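4. Findings from the Medton site

4.1 The returns table before and after the arm

Medton rents play kitchen sets to preschools and family centers. Sets come back in bins, and each one has to be checked against its list, wiped down and packed again. Until August this was done entirely by hand. A returns worker emptied a bin on the table, put the pieces in the order she liked, and packed them while talking with whoever was at the next table. The people we interviewed described the job as dull but easy to share. If one person fell behind, another walked over.

The arm took over part of the packing. It is meant to pick up single pieces and to lift and place the larger containers. The checking stayed with the staff, and so did a new task that had no name at first and is now called setting. Setting means laying the pieces out so that the arm can reach and grip them. Colanders and bowls go down with space around them, and small pieces such as fruit are kept clear of the rims.
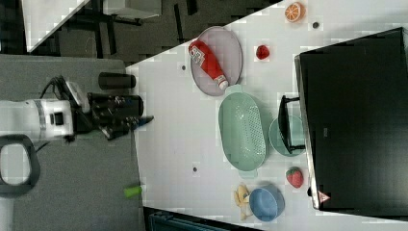 4.2 Setting as skilled work

Managers at Medton expected setting to take less care than packing. The three returns workers did not agree. Zofia Bednarek, who had packed sets for years, said in her first interview that she had to "think like a claw," and that she went home more tired than before although she lifted less. In her second interview she was more positive. By then she could tell from the layout which pieces were likely to cause a stop.

Containers with thick rims were the pieces most often discussed. A worker lifts a colander by whatever part is nearest and does not think about it. The gripper has to bring one finger inside the basin and leave the other outside the rim, and a small shift in the approach puts both fingers on the same side.

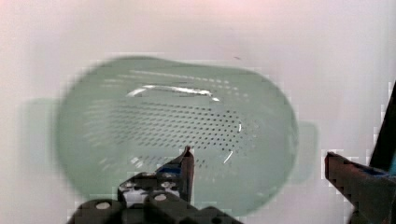
Workers learned to allow for this when they set the table. Maja Cieślak turned oval pieces so that the long side faced the arm, and the other two copied her within a few shifts. The change was never written down. When we asked the site manager, Talha Bajwa, about it, he said he had assumed the supplier, Gekavance, had updated the software. We heard similar accounts of other small fixes – they were made at the table, spread by watching, and credited elsewhere.

4.3 Watching and waiting

The second change concerns time. In hand packing, the worker set the pace. With the arm running, she waits for it to finish a move before reaching in, and she is expected to keep looking. Across the shifts we observed, we logged 2286 arm moves. Most needed no action from the worker. All three workers nevertheless said that they could not use the waiting time for anything else, as a stop could come at any point and a stopped arm held up the table.

Where the arm stands also matters. When it reaches across the table it covers part of the layout (Figure 2), and a worker on that side has to lean or walk around to see what the gripper is doing. Bednarek and Cieślak both moved to the opposite side of the table for this reason, which put their backs to their coworkers. The talk between tables, which had been a large part of what people liked about the job, dropped off.
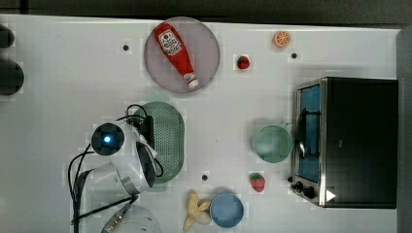 Figure 2. Returns table at the Medton site from above, with the arm extending over the left side of the colander.

Bajwa had not planned for this. After our interim report he had the tables turned so that workers could face each other again. Trinidad Villanueva, the newest of the three, said that this helped more than the 10 minutes of extra break that had been offered first.

4.4 Who decides when the arm stops

Workers were told at the start that they could stop the arm whenever they wished. In practice they hesitated. Each stop was recorded under the name of the person signed in, and they believed the record would be read as a count of mistakes. Cieślak told us that she would let a poor grip go ahead and fix the result afterward. 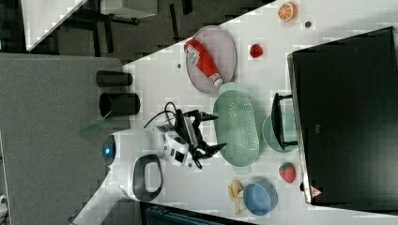 The records were in fact used only by Gekavance for maintenance, but this had not been explained on the floor. Once names were removed from the log, all three workers reported stopping the arm earlier, while the gripper was still beside a piece. Villanueva also began adding short notes to her stops, and these notes became the main source for the setting guide now used at the site.

Pay did not change during the study. Setting is not listed in the job description, and Bajwa said that any review would wait until the second table had been fitted with an arm.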